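Two arms, two sets of fingers: a visit to the Sustside gripper bench

October 2018 | By Bontu Abdella 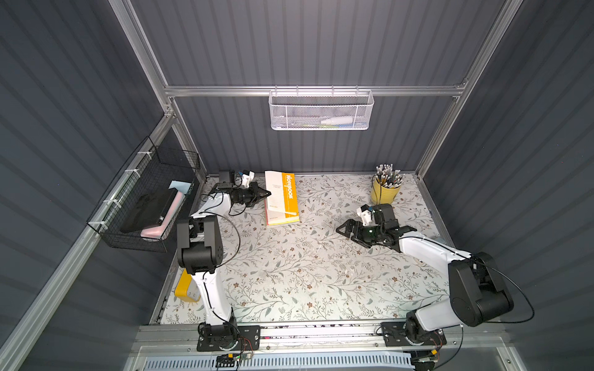
I went to Sustside to settle one point before our March order: whether pointed or flat fingers suit thin stationery better. Robel Zeleke runs the bench and had set aside the morning for it.

Both arms work from one front rail, so they share a table and lighting. The left gripper has pointed fingers, the right has flat angular plates. Each wrist carries its own camera. Controllers are from Proltari and were left on factory settings apart from closing speed, which Zeleke had reduced on both sides.

We ran 118 picks. The paperback notebook was approached from its left edge with the pointed pair. These got under the cover well but marked it when the closing force went above the lowest setting. The plates held the notebook flatter and needed a closer approach height; 3 mm too high and they closed on air.

Pencils were taken singly from the yellow cup. The plates touched neighbouring pencils on most attempts and lifted two together 13 times. The pointed fingers did better, though they let a pencil rotate in the grip.

Cable routing needs work. The left loop is generous and swings over the table on long reaches. Zeleke plans to shorten it by 300 mm and add a clip at the elbow.

Boström and Brillex fingers fit the same wrist plate but were not tested. I have asked for the force logs and will add them when they arrive.

4 comments | 11 shares

We use cookies to measure site traffic. Accept | Manage settings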